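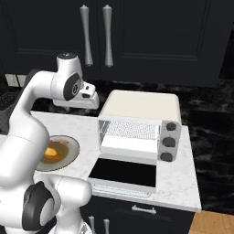
Does shift work count as a risk factor when they work out your stroke risk, or is it only blood pressure, smoking and the usual suspects?

Mostly the usual suspects. The calculator my GP uses has no box for nights, so you have to bring it up yourself and hope she's in a listening mood.

tarar_nights wrote:
Mine listened. She told me to get more sleep. I've been on permanent nights at the Budanow depot for 25 years, so I thanked her for the tip.

gomance wrote:
Get a home cuff and write the numbers down. Mine's a Handico, cost less than a tank of petrol, and it has taught me that my blood pressure goes up whenever my brother-in-law rings.

Rafia Dhanial wrote:
Careful with that. If you take a reading straight after a night shift and a servo coffee, you'll frighten yourself into emergency. Sit quietly for five minutes first, feet flat, no talking. Ask your GP which times of day she wants.

gomance wrote:
I do sit quietly. It's the brother-in-law who doesn't.

tarar_nights wrote:
Has anyone cut back on salt and seen a difference? I looked at the label on my usual meat pie and lost the will to read labels.
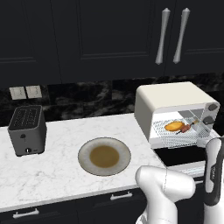 Rafia Dhanial wrote:
Salt made a difference for me, more than the walking did. I swapped the canteen soup for leftovers and my GP was pleased on the Thursday visit – pleased for her, anyway.

gomance wrote:
Disagree. I gave up salt for a whole winter and all I lost was my sense of humour. Walking did it for me.

tarar_nights wrote:
So one says salt, one says walking. I'll ask the pharmacist and get a third opinion to ignore.

Rafia Dhanial wrote:
Ask about your cholesterol while you're there. And don't stop any tablets on the word of this forum, please.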